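The Three Hundredth Ring

By the time I sat down at the bench I'd already promised myself it would be a quick evening. Get the fingers over the green ring, close, lift, put it down on the far side, go home.

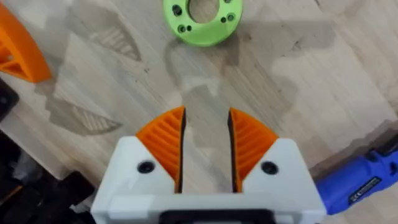 Cokance paid by the good run, you see, and they wanted 500 of them by the end of December. I was on 299. A good run meant I took the controls and moved the arm slowly and kindly, the way you'd show a child how to hold an egg, and the arm remembered it. A bad run meant I sneezed.

I'd got fond of it, I'll admit. You can't spend that many nights looking out from somebody's wrist without feeling a bit related. It had picked up my habits too! I always stop for a second just before I grip something (my mum does it with teapots), and when they let the arm have a go alone, it stopped for a second as well. The people at Cokance called that a hesitation and asked me to train it out. I said I'd try. I didn't try very hard.

So, run 300. I eased forward, orange tips either side of the rim, and did my little stop. Then I took my hands off the controls to scratch my nose.

The fingers closed.

I sat there with my hand halfway to my face. The ring came up off the wood, ever so gently, and went across, and came down on the far side without so much as a click. Then the arm swung back to where we'd started and waited.

I looked at the screen. It was asking me whether to save the run, and under "teacher" it had left the box blank.

I typed my name in, then I deleted it again and pressed save.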